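Robot arms take a seat in Sillisus display shop, and workers want to know what comes next

Sillisus, which builds seasonal window displays for retailers, has put pairs of robot arms to work on its small decorating jobs, and the 90 people in the shop have been told their positions are safe. How long they are safe for is a question the company did not answer when it opened the floor to visitors in April.

Management says the arms will take over the fiddly part of the trade: stringing lights, setting out figures, packing boxes. That also happens to be the part most of the staff are paid to do. 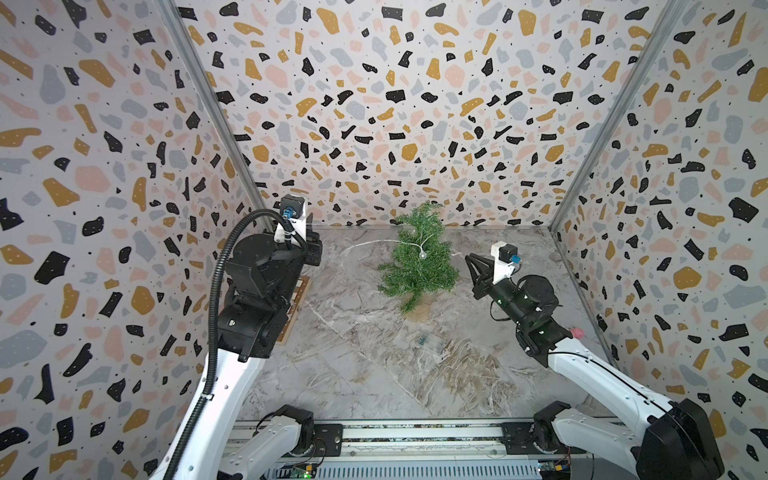
Two arms and a small tree in one of the work cells.
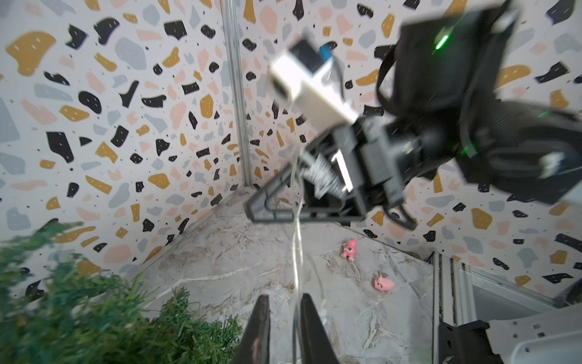
The company's handout promises 739 finished pieces a week by next season. It gives no figure for what the cells turn out now, and a request for one was passed along to Tullon, the contractor handling the installation. Tullon passed it back.

Gaurav Awasthi has decorated by hand at the shop for eight years. He now spends half his shift at a cell, laying out parts and putting things back where they started so the arms can try again.

"They call it a step up," Awasthi said. "I used to finish a tree and start the next one. Now I stand there and reset. The pay is the same and my name isn't on the work sheet anymore."

He said the arms are easier on the wrists than a day of wiring – he gives them that – but he has yet to hear what training is on offer, or who gets it first. A notice in the break room mentions a course. It has no dates on it.

Sillisus says it will review staffing once the cells have run for 100 days. Workers have asked for a seat at that review and for the weekly output numbers to be posted beforehand. The company says it is considering both requests.

Recent items

Cidel warehouse drops night shift
Sastry drivers reject new route software
Parking changes near the Tullon yard
Letters: Who trains the trainers?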